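Re: [grippers] Wrist camera standoff for thin objects, Darner vs Ji fingers
Soon-im Seol
August 2019

On the list, an earlier poster wrote:

> We have the Darner two-finger unit on an Ivholm arm and are thinking of
> swapping to the Ji fingers. Our parts are mostly thin wire and bent rod.
> Does anyone have figures for close-range focus with the wrist camera
> left in its stock position? Also, does the Nuswood controller cope with
> two finger profiles, or do you have to keep separate configs?

Second question first. Nuswood will hold both profiles in one config, but the finger offset is read only at start-up. If you change fingers and only reload the job, you keep the old offset and every approach is wrong by the difference. Power cycle the controller after each swap. The manual mentions this under the tool changer section and nowhere else.

On focus, we left the camera in the stock bracket and fixed the lens by hand. Autofocus was off for all runs. Left on, it kept hunting between the near finger and the background and lost the wire altogether. With the lens fixed, thin wire is usable at short range and everything else goes soft, cloth and finger included. For locating the part that suits us well enough. For judging how far the finger is from the part it is poor, as the finger edge smears over several pixels and the detector moves it from one image to the next.

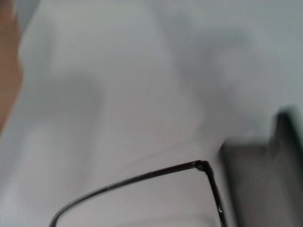
Soon-im Seol

The spectacles on white cloth are our worst case for segmentation. The rim is very thin and no lens can be made out, so there is nothing inside the outline to hold on to. The corner at the hinge is the only feature I trust. We take the pick point from there and ignore the long curve of the rim, which the fitting code likes to merge with creases in the cloth.

Exposure was held at 3,000 microseconds. At 2,000 the wire and the shaded folds came too close in grey level for a fixed threshold. We did not go longer, as the lighter parts of the cloth would have clipped.

As for Darner against Ji, we logged 2,008 attempts over July, split between the two sets. I have not finished sorting the failures by cause, so I would rather not post a rate yet. What I can say is that the Ji tips are narrower and hide less of the image, and that they flex more when they touch the table. If you pick from a hard surface, lower the approach speed before you lower the force limit. The Darner tips did not need either change.

Three things I would still like to know from anyone with the same arm:

- whether the bracket can be turned without fouling the cable guide
- whether a matt coating on the fingers survives cleaning with alcohol
- which Nuswood firmware you are on, as ours drops the trigger line now and then

I can send the config to anyone who wants it. Please write off list, the attachment limit here is too small.

Soon-im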